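작은 공방에 그리퍼 장비 들이기 전에: 예산과 자리 잡는 요령

2019년 3월 10일
글: 벨홀름 공방노트 편집부

집이나 작은 작업장에서 로봇 팔이나 손에 드는 그리퍼를 써 보려는 분이 늘었습니다. 막상 견적을 받아 보면 본체 값보다 주변에 드는 돈이 더 헷갈립니다. 아래는 저희 작업실에서 장비를 들이면서 적어 둔 내용을 순서대로 정리한 것입니다. 기종 추천은 하지 않습니다.

1. 시킬 일을 먼저 종이에 적습니다

장비 카탈로그부터 펴면 대개 필요 이상으로 큰 것을 고르게 됩니다. 집을 물건의 이름, 가장 큰 폭, 가장 무거운 무게를 표로 만듭니다. 저희는 처음에 물건 13가지를 적었고, 그중 손으로 하는 편이 빠른 것을 지웠습니다. 남은 것이 네 가지뿐이라 한 단계 작은 팔로도 충분했습니다.

폭은 물건 자체의 치수에 여유를 더해서 적습니다. 손가락이 물건 양옆으로 내려갈 공간이 있어야 합니다. 제품표의 '최대 벌림'과 물건 폭이 거의 같으면 못 쓴다고 보면 됩니다. 무게도 마찬가지입니다. 팔의 가반하중에는 그리퍼 무게가 포함되므로, 그리퍼 무게를 뺀 나머지가 실제로 들 수 있는 양입니다. 팔을 쭉 뻗은 상태의 값인지 접은 상태의 값인지도 판매처에 물어봅니다.

2. 예산은 본체, 끝단, 작업대, 소모품으로 나눕니다

본체: 팔과 제어기. 중고를 살 때는 제어기 버전과 케이블 포함 여부를 글로 받아 둡니다.
끝단: 그리퍼 몸체와 손가락. 손가락은 따로 파는 경우가 많습니다.
작업대: 상판, 다리, 고정 볼트, 조명.
소모품: 패드, 나사, 케이블 타이, 예비 손가락.

저희가 작업대와 소모품에 쓴 돈은 합쳐서 963유로였습니다. 처음 견적에는 한 줄도 없던 항목입니다. 드룰러 쪽 견적서는 손가락이 별도였고 흐르니치아르 쪽은 기본 한 쌍이 들어 있었습니다. 총액만 나란히 놓으면 비교가 되지 않으니 항목을 같은 순서로 다시 적어 보시기 바랍니다. 운송비와 세금도 줄을 따로 둡니다.

3. 손가락은 나사 규격부터 확인합니다

손가락은 가장 먼저 상하는 부품이고, 일에 맞춰 바꾸게 되는 부품이기도 합니다. 고정 구멍의 간격, 나사 지름, 나사 길이를 적어 두면 나중에 다른 회사 것을 사거나 직접 깎을 때 시간을 아낍니다. 도면을 주지 않는 판매처라면 버니어 캘리퍼스로 재서 장비 서류 뒤에 붙여 둡니다.

예비품은 한 쌍 단위로 삽니다. 한쪽만 새것으로 갈면 두 안쪽 면이 나란하지 않을 수 있습니다. 나사는 한 봉지를 더 사 두고, 저희처럼 16개들이로 나온 것을 사면 서랍 한 칸에 들어갑니다.

4. 자리는 장비보다 먼저 준비합니다

팔이 닿는 반경을 바닥에 테이프로 표시하고, 의자와 문이 그 안에 들어오는지 봅니다. 콘센트는 팔이 지나가지 않는 쪽에 있어야 합니다. 벽에 붙여 놓을 생각이면 케이블이 꺾이는 공간을 빼고 계산합니다. 비상정지 버튼은 앉은 자리에서 손이 닿는 곳에 답니다.

코스트무스트 작업실로 옮길 때는 이 순서를 지키지 않아 상판을 두 번 뚫었습니다. 구멍을 내기 전에 클램프로 며칠 물려 놓고 써 보는 것이 낫습니다.

5. 상판 고르기
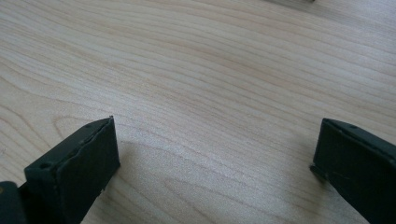
사진: 벨홀름 공방노트

밝은색 나무 상판은 어두운색 손가락과 대비가 커서 끝 위치를 눈으로 맞추기 쉽습니다. 대신 빛이 반사되면 그 부분은 나뭇결이 하얗게 떠서 흐리게 보입니다. 카메라로 위치를 잡을 계획이라면 조명을 비스듬히 옮기거나 확산판을 대고, 그 값도 예산에 넣습니다. 무광 매트를 까는 방법도 있습니다. 매트는 가장자리가 말리지 않는 두께로 고릅니다.

새 상판을 살 때는 긴 자를 대각선으로 대고 틈을 봅니다. 가운데가 처진 판은 낮은 물건을 집을 때 손가락 끝이 닿았다 떴다 합니다. 손가락을 상판 가까이 내려서 쓰는 일이 많으면 긁힘이 생기므로, 교체하기 쉬운 얇은 덧판을 한 장 올려 두면 상판 전체를 갈지 않아도 됩니다. 나무는 계절에 따라 움직입니다. 저희는 9월에 한 번 수평을 다시 봅니다.

6. 주문 전에 물어볼 것

손가락과 패드만 따로 주문할 수 있는지, 납기는 얼마인지.
제어 프로그램 사용료가 매년 나가는지.
고장 났을 때 보내는 운송비를 누가 내는지.
설명서를 미리 받아 볼 수 있는지.
시험 삼아 빌려 쓰는 기간이 있는지, 그 비용을 구매 때 빼 주는지.

답은 전화로 들었더라도 메일로 다시 받아 견적서와 같이 보관합니다. 빌려 쓸 수 있다면 1번에서 만든 표를 들고 가장 넓은 물건과 가장 무거운 물건부터 집어 봅니다.

최종 수정: 게시일과 같음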